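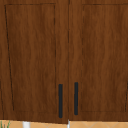
Call for participants: Dorbridge Pride Memory Project

Did you march in Dorbridge in the early years? Did you carry one end of a banner, hand out leaflets in the rain, run the tea urn at the Plurnstead Road disco, or watch from a bus stop and go home thinking hard? We would love to hear from you!

The Dorbridge Pride Memory Project is recording the voices of lesbian, gay, bisexual and trans people who lived, worked or went out in Dorbridge and Plurnstead before the town had an official Pride. So far we have 161 recordings, and they are wonderful: funny, cross, tender, full of street names and bad haircuts. We want more, especially from women, from people who came here from abroad, and from anyone who grew up on the Trollholm estate.

What taking part involves

You would sit down with one of our interviewers for up to 2 hours, at your home or in our room at the Obeidat Centre (step-free, with parking behind). You choose what to talk about and can stop whenever you like. Afterwards we send you the recording and a typed copy, and nothing goes into the archive until you have read it and signed it off. You can use a different name, or close all or part of your interview for as many years as you wish.

You don't need to have been an organiser. Plenty of people ring us and begin by saying they didn't do much, then talk right through the tea.

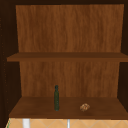 Georges Qudah told us he had put off ringing for months, convinced that one march and a borrowed whistle hardly counted, and that by the end of his interview he had remembered the names of everyone in the minibus.

We are also keen to borrow badges, flyers, diaries, letters and snapshots for scanning. Everything goes back to you. We have scanned 620 items and are hoping to reach 1,000 before the exhibition opens in May, so do have a rummage!

Who can apply

Anyone over 18 with memories of the area. Interviews can be in English or Arabic, and we can book a BSL interpreter. Travel costs are paid on the day, and a friend is welcome to come along.

To take part, ask for Hanan Daher at the Obeidat Centre front desk, or leave a note with your first name and a safe way to reach you. Tell us if there are times we shouldn't ring.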